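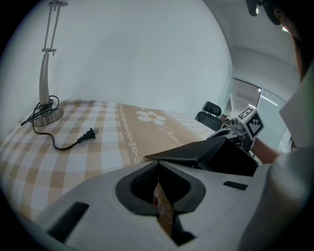
Two hand-held grippers, one per hand, and the left one keeps grabbing the tablecloth

Posted in Home and Shared Shop Builds
Viewed 201 times

hotley_bench

I'm building a pair of hand-held grippers so I can record myself doing small table jobs and later train a cheap arm to copy them. The plan is one gripper for each hand, each with a trigger, a pair of fingers and a wide lens. I work on them at the Stundgate shared shop in the evening.

The task I picked to start with is tidying a desk lamp. The cord starts out wound loosely around the stem and ends up laid flat with the plug where the other hand can reach it. The lamp sits on a table with a checked cloth on it.

Problem one is the cloth. When I go down for the cord or the plug, the finger pads reach the table before they close, and a fold of cloth comes up between them. Sometimes I get cord and cloth together. If I hold the gripper higher I miss the cord completely. The pads are flat and set at an angle, with a thin rubber face glued on.

Problem two is tracking. I have a marker cube on top of the gripper and use it to work out where one gripper is in relation to the other. When my wrist turns past a certain point the position jumps, sometimes by the width of my hand. It comes back when I turn the wrist the other way.

I have 21 recordings so far and I would throw out most of them. Questions:

Should I change the pads, the cloth or the way I hold the thing?
Is the jump a marker problem or a lens problem?
Is a lamp cord a bad first task?

The fingers are printed. The linkage is from the Findex plans with a longer trigger arm. I can print new parts in the shop but the queue is long, so I'd like to get it right in one or two tries.

agyeman

I built two of these from the same plans last winter and had both problems.

Pads first. A flat pad with a rubber face is good for boxes and cups and bad for anything thin lying on something soft. The front edge presses the cloth down, the cloth bunches up ahead of it, and the rubber takes hold of the bunch as the fingers close. You can get a long way by changing the tip only:

Cut the rubber back so the last 10 mm of the finger is bare plastic. Smooth plastic slides over cotton.

Round the front edge of the tip with a file, then sand it. Printed layer lines catch on fabric more than you would think.

Check that both tips reach the table at the same moment. On mine one finger was slightly longer after assembly and it did all the digging. Loosen the two screws at the base of the finger, press both tips against a flat board with the gripper closed, and tighten them again.

None of that needs a new print. If you do print again, make the tip narrower than the pad. Mine taper to half the width and pick up a cord without trouble.

Then the cloth. Pull it tight and clip it under the table edge on at least two sides. If it has a runner or a printed band across it, look at where the layers overlap or where there's a loose flap, and keep the plug away from there. Some people would say take the cloth off. I would leave it on if the arm is going to work in a home, but get clean recordings on a bare table first and put the cloth back for the second batch.

As for how you hold it, come in with the fingers across the cord, so that one goes down on each side. Close slowly for the last bit and lift slightly while closing. The lift matters. If you close first and lift second you will have the cloth every time.

On tracking, I think yours is the markers. With a cube you want the camera to see two faces at once. When it sees only one face nearly straight on, the solver can't decide which way the face is tilted, and it flips between two answers. That gives you a sudden jump that comes back when you turn the wrist. A lens problem would look different. The error would grow gradually toward the sides of the picture and would be there every time in the same spot.

Two things helped me. I turned the cube 45 degrees on its mount, so a corner points forward and two faces are usually in view. I also added a check in the script that throws out any pose that moves farther between two pictures than a hand can move. I lose a few readings and fill them in from the ones on each side.

You should still redo the lens calibration with a fisheye model if you used the ordinary one. The ordinary one will be wrong near the sides with a lens that wide.

The task is fine. I would start with the plug lying on the table and leave the winding for later. Unwinding a cord from a stem takes both hands and the cord is different every time, so you need far more recordings for it.

rk_printshop

Just buy softer pads. I use silicone ones on mine and they grab anything.

hotley_bench

Thanks. I tried the silicone before the rubber and it held the cloth even harder, so that isn't the way to go for me.

I cut the rubber back and filed the tips, and one finger was in fact longer than the other. With the cloth clipped I can now pick up the plug most of the time. The cord is still hit or miss. Turning the cube meant drilling a new hole in the mount, and I haven't run enough with it to say anything yet. The calibration was the ordinary model, so I'm redoing that as well.

How many recordings did you need before the arm did anything useful?

agyeman

For plug only, from a fixed starting area on a bare table, I had almost 201 when it began to work. The cord took 1277, counting both grippers as one recording, and it still drops it if the cord is twisted near the plug. Save the raw video along with the poses. I had to process mine again after I fixed the calibration, and the early batch was no use to me because I had only kept the poses.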